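Guest Room Turnover at Akgül: Carpet Notes

The Akgül building has 1,312 square meters of carpet, and 589 of them are in bedrooms.
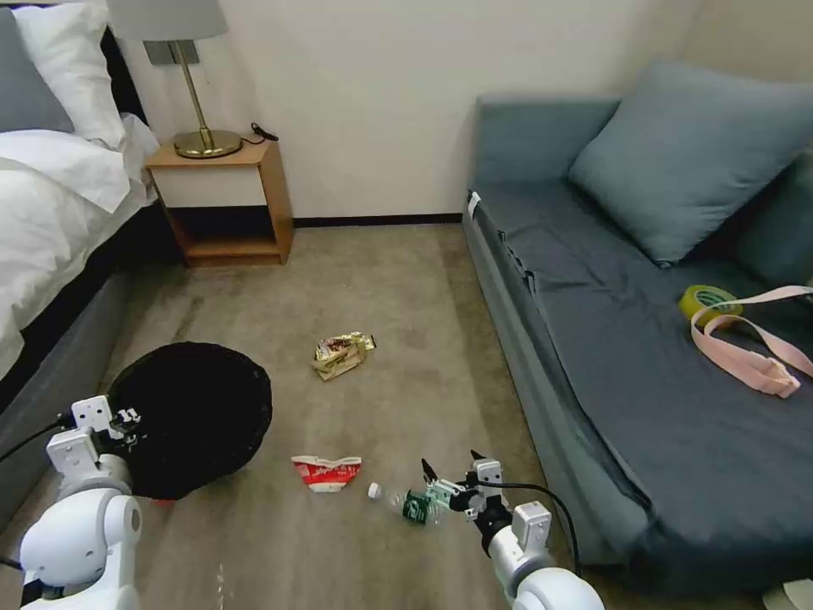 Bedroom carpet is vacuumed at each turnover, in two passes at right angles. Hot water extraction is done once a year, in December.

Litter is picked up by hand before vacuuming. 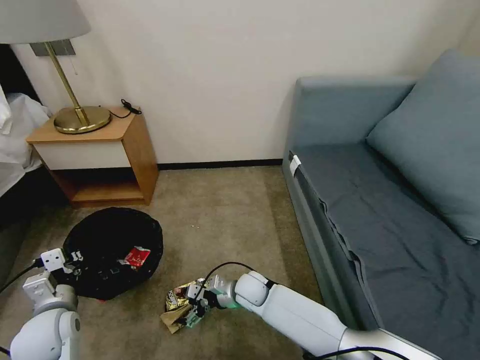
Can a room be let on the day of extraction?
Only if the backing reads dry on the meter. Otherwise it stays closed overnight.

Meter readings go to Barış Canpolat.

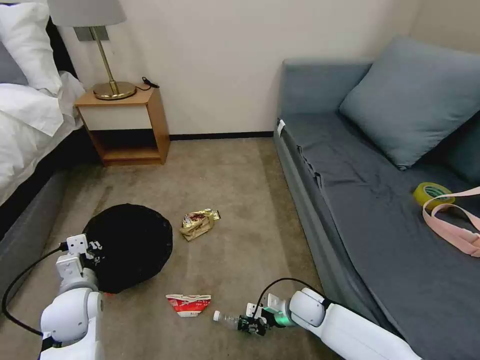 Page last changed: 2026-05-20

Spot treatment stays with Nillero under the current contract.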